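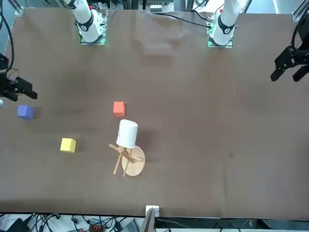

文/阮柏舟
台面与小物件整理,Grillach 二楼工作间

十月,下午四点二十开始记

深棕色台面布终于铺上了,喜欢!之前那块浅灰的,蓝方块放上去还行,黄的一到傍晚就发飘,看久了眼睛累。换成深棕之后三种颜色都站出来了,蓝的尤其好看,有点偏紫,影子也软软的。布是从 Flurach 订的,哑光,42 块一米,比我预想的厚实。靠里面那一边还有几道浅浅的折痕,先不熨,压两天再看。布面上有细小的白点,粘毛滚筒滚一遍应该能去掉大半,明天试。

泡沫方块这批是红、黄、蓝各一个,登记在 1384 号盒里,盒盖内侧贴了颜色条。摸起来比 Xie 那批要密一点,捏下去回得快,边角也挺。我拿着玩了好一会儿(工作需要!)。散着放、挨着放、排成斜的一溜,都摆过了,最顺眼的还是斜着排:蓝在左上,红夹中间,黄在右下,三个紧紧贴住。正着排反而呆。

顺手记一下收纳:方块不要和夹子混放,泡沫一硌就是一个坑,上次那个绿的就是这么报废的。盒子里垫一层软布,盖子别压实。
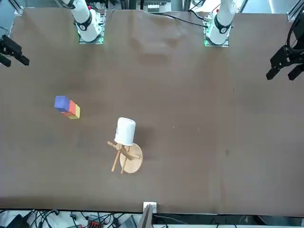
白杯子也试了,倒扣着放,底朝上,从高处看就是一个亮亮的白椭圆,在深棕上特别醒目。下面垫的那个小木座我太喜欢了,像给杯子配的小板凳,木头颜色和台布也搭。原来杯子直接扣在桌上,总觉得矮一截,跟旁边的方块抢不出层次,现在一高一低,舒服多了。小木座目前没有编号,先写在杯子那一行的备注里,下次补标签。

Watine 那份摆放单我改了两处:
一、"方块三件"改成"泡沫方块三件(红黄蓝)",省得又有人拿木头的来。
二、杯子后面加了"杯口朝下"四个字。原来只写"白杯",上个月三个人摆出三种样子。

台布剩料 235 厘米,卷好放在柜子最下层,没有折。谁要裁小块做垫子可以直接用,裁之前在柜门的纸上写一笔。剪刀用蓝柄那把,红柄的咬布。

还没想好的:要不要再加一个绿方块?四个颜色会更热闹,不过绿的在深棕上会不会沉下去,得拿实物看。还有台布的边,现在是裁完直接铺的,我担心起毛,想锁一道边,60 号线大概太细了,先找块边角料缝一段比比。

五点半收工,灯关了,滚筒纸快用完,已写进采购单。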